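Dodby Robotics Club
Minutes of the November meeting, Wednesday, 4.30 pm, Room 19

Present: Nokuthula Du Plessis (chair), Genalyn Dagdag, Chrysoula Panagiotou, Orla Brophy (minutes)
Apologies: Nuria Wako

1. Previous minutes
Agreed. Item 5 (spare finger cables) carried forward.

2. Recording
GD reported 854 episodes logged for the table-setting task. Target is 900 before the Bromano entry closes. CP asked that episodes with dropped frames be left out of the total. Agreed. GD to recount.

3. Hands
Left thumb drifts after long sessions. CP has re-zeroed the joint twice. If the drift returns, the motor goes back to Clikholm. Firmware to stay at version 4 until after the competition.

4. Task layout
Current layout is plate in the centre, one food item on either side, mug further back. NDP proposed moving the mug within reach of the right hand. GD objected that this would split the data set. Left as it is. 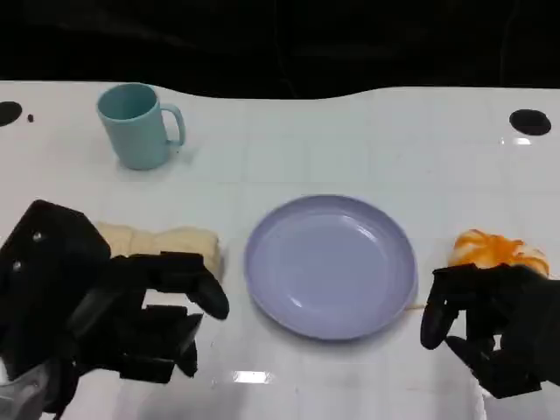
Fig. 1. Head camera view, both hands at the table, plate between the food items.

CP noted reflections from the overhead light on the table top. OB to try a matt cover and report back.

5. Actions
GD: recount episodes.
CP: log thumb offset at start and end of each session.
OB: matt cover; book room for next term.
NW: send entry form to Boutros.

Meeting closed 5.25 pm.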